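# Chapter 9: Comparing Grippers Before You Buy One

A gripper is usually chosen late. The arm has been ordered, the controller is on the bench, and someone asks what goes on the end of it. The first answer is often the gripper the arm's supplier sells, and in many shops that choice is never looked at again.

This chapter covers how to look at it. We compare a two-finger parallel gripper, a suction cup, and a soft three-finger hand on the same arm with the same controller. Most of the measured results come from the Dalen trials, which Evangelia Karamanlidis and Aslak Strömberg ran on a Trudmont arm and finished in March 2018. They logged 585 grasps in all. The full table is in Section 9.4, and you will need it for the problems at the end of the chapter.

Chapter 8 dealt with payload and reach. Both can be read from a data sheet. Grip quality can't, at least not in a form that tells you how a hand will do with your parts. A sheet may list a closing force and a stroke – the distance the fingers travel – and both numbers are useful, but they say nothing about a part that tips when it is touched on one side.
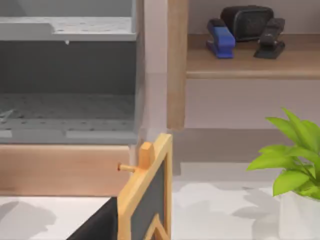
Test objects should be chosen before the grippers are. Write down what the arm will have to pick up, and then find common items that raise the same problems. Shape matters first, then surface, then the space around the object. Two objects of one type are worth including, such as the blue stapler and the black stapler on the wooden shelf, and so is something with a different surface, like the black zippered pouch behind them. A suction cup that seals well on smooth plastic may leak on textured fabric. The position of the pouch against the wall is a separate test: a finger that has to pass behind it needs clearance, and the thickness of the fingertip can decide the result before closing force comes into it.

Simulation is a good place to start this work. A simulated shelf can be reset to the same layout for every trial, and a bad approach path costs nothing to repair. Contact is the weak point. Friction values are often guesses, and fabric is hard to model well. Treat a simulated failure to reach as strong evidence and a simulated success at lifting as weak evidence, to be checked on hardware.

## 9.1 Setting Up a Fair Trial

Change one thing at a time. Keep the arm, controller, camera position, and approach speed fixed while the grippers are swapped. If a gripper needs a different approach speed to work at all, record that as a result and run it as a separate series.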